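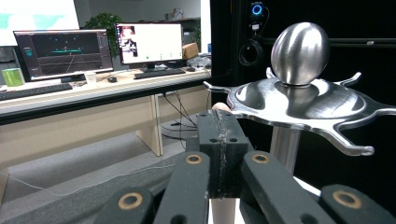 Handout 4: Care and Setup of the Hand-Held Gripper

Routine care of the hand-held gripper is the responsibility of the pair assigned to the cell for that session. The procedure applies to the Odel gripper used with the Yeoman cell and is to be completed before any practice task is started. Each linkage arm turns on a pivot hole lined with a brass bushing, and the golden rings are easy to find against the dark plastic. A bushing should sit flush and should not turn in its hole when pressed with a thumb. Strands of residue or frayed tape at the seam of the jaw block are to be noted on the Flavitz log sheet before the gripper is closed for the first time.

4.1 Inspection of the fingers

Open the gripper fully and lay it on a clean surface. Check both fingertip blocks for cracks near the screw holes. Tighten by hand only; the printed parts will not take a power driver. Flexible parts on the inner side of a finger wear faster than the rigid ones. A ragged edge is acceptable for practice work as long as no loose piece can reach the linkage. Anything longer is trimmed, and the trim is recorded.

Pivots are wiped every 24 hours of use. Bushings are replaced at 1,000 cycles — do not wait for play to develop. Spare sets are kept under part number 156.

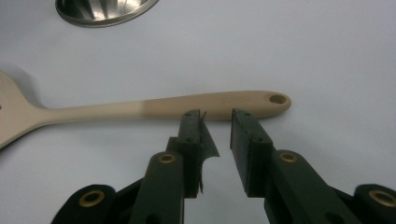 Figure 4.2. Gripper with fingers open, next to the handle of a kitchen utensil.

4.2 Preparing the table

Cover the work surface with white paper. Place the utensil stand in the center and turn its hook ring until the arms are clear of both operators' working side. Utensils are laid flat with their handles pointing toward the stand. Route the cables away from the paper and past the wrists, with enough slack for a full reach to the top of the stand.

Left and right grippers are checked separately. Close one on a utensil while the other stays empty, lift, hold, and return. Then change sides.
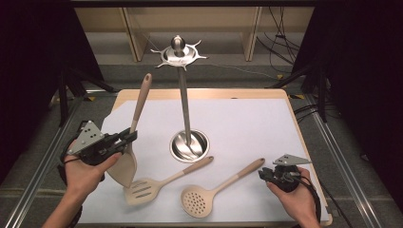 Figure 4.3. Left gripper holding a turner; right gripper empty.

4.3 Records

Enter the cycle count for each gripper at the end of the session. The Plilance counter resets at 600, so the number of resets must be written beside the reading. Log sheets without this entry will be returned. Sheets for the spring term are due on the last class day in May.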